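4.2 Running the Hand-Held Gripper Table on Open Day

Read section 4.1 first. The steps below apply to the Hikon hand-held gripper when visitors will be standing at the table.

1. Place the table against the backdrop. Leave 2 feet clear on the visitor side.

2. Switch on the gripper and wait for the light on the handle to stay green.

3. Check that the marker on each finger is clean. Wipe with a dry cloth only.

CAUTION: Do not use glass cleaner on the markers. The print will lift.

4. Open the fingers all the way. Bring them down on either side of the object, with the object upright.

5. Close slowly. Stop as soon as both fingers touch. Thin boxes bend if you keep squeezing.

6. Lift, move the object to its new spot, set it down and open the fingers before pulling back.

Note: Start with a tall, thin box. It is harder than a block, but people at the back can see it.

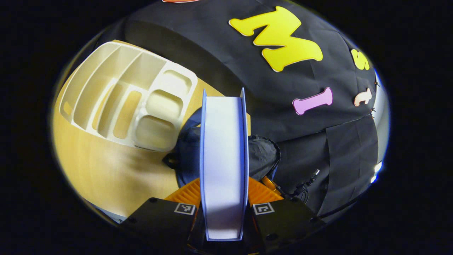
Figure 4-3. Fingers on either side of a narrow box, organizer tray at upper left.

7. Let the visitor take the handle. Keep one hand near the power switch. Children under 4 may watch but should not hold the gripper.

8. After each visitor, save the recording and write its number on the Brirneck log sheet. The memory card holds over 362 short recordings. Change it at lunch anyway.

Note: If tracking drops out, check the room lights before you restart. Glare on a marker is the usual cause.

Questions about the table layout go to Peiyu Jiang. For spare fingers and screws, see Liesbeth Van Damme at the Vostley desk.

Section revised 09/12/2021. Packing up is covered in 4.3.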